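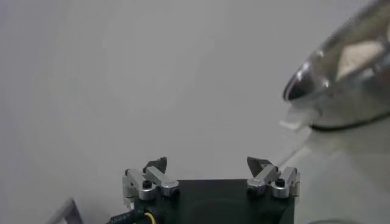
Steamed buns are the only lunch I know that asks for almost no skill and still gets treated like surgery. This gallery covers bun day at the Stuvo kitchen, where the menu has had one item on it since July. A big shiny metal bowl is the nearest thing we own to fancy serviceware, and it gets invited to everything.

Four buns to a basket, pleats up, glass lid off to the left. The white plate waits its turn on the right — it's used to waiting.

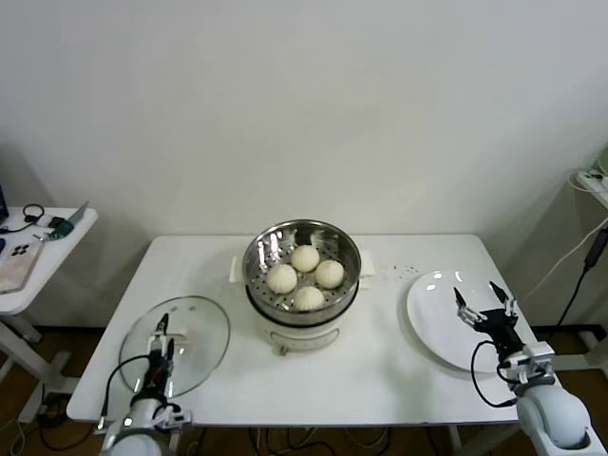
A reader from Sirnar wrote in to say that 12 minutes is plenty for a plain bun, and that anyone going to 13 is just nervous. Noted, nervously.

Closer to plating time, with the buns in the tray, the plate still bare and a few dark crumbs on the table between them.
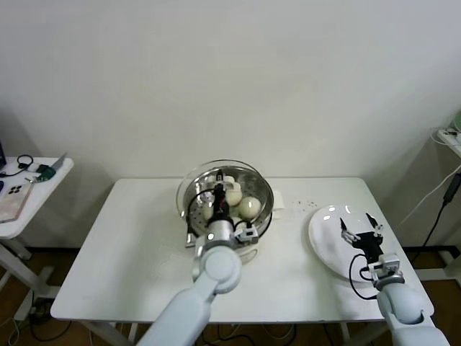 Can you steam them straight from the freezer? Give them a few extra minutes and leave the lid alone.

Next gallery: dumplings, if the pleating improves.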